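Home Issues Working Papers Authors Search
6 min read

4.2 Rating differences within the supplier sample

Feyisa's sample covers 76 parts suppliers with public debt. Issuers were sorted by the share of sales made to their largest customer, and 70 percent was used as the cutoff for high dependence. Drorex and Berhe fall above it. Fasuvus falls below it in every year. 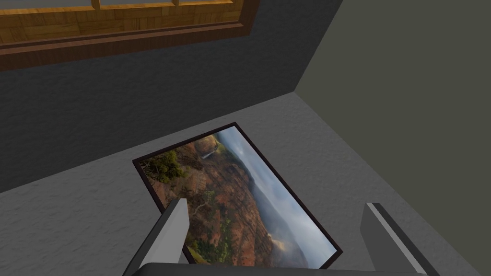 Ratings were converted to a numerical scale in which one step equals one notch. High-dependence issuers were rated 2 notches lower on average than the others, after controls for size, leverage and cash on hand. The gap narrows when the largest customer is itself investment grade. Secured facilities were left out of the main test, as their ratings reflect collateral as well as the standing of the borrower.

Outlook changes were coded separately. A customer downgrade was followed by a negative supplier outlook within 4 months in most cases. The Drelevbridge plant closure in September was treated as a separate event and removed from the window.

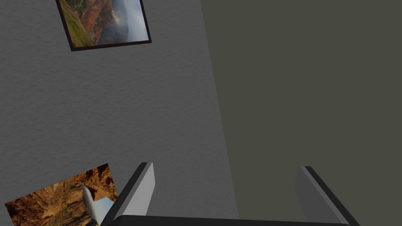 Figure 2. Two-finger parallel gripper, fingers apart, with no object held (computer rendering).

Results for unrated suppliers are reported in Section 4.3.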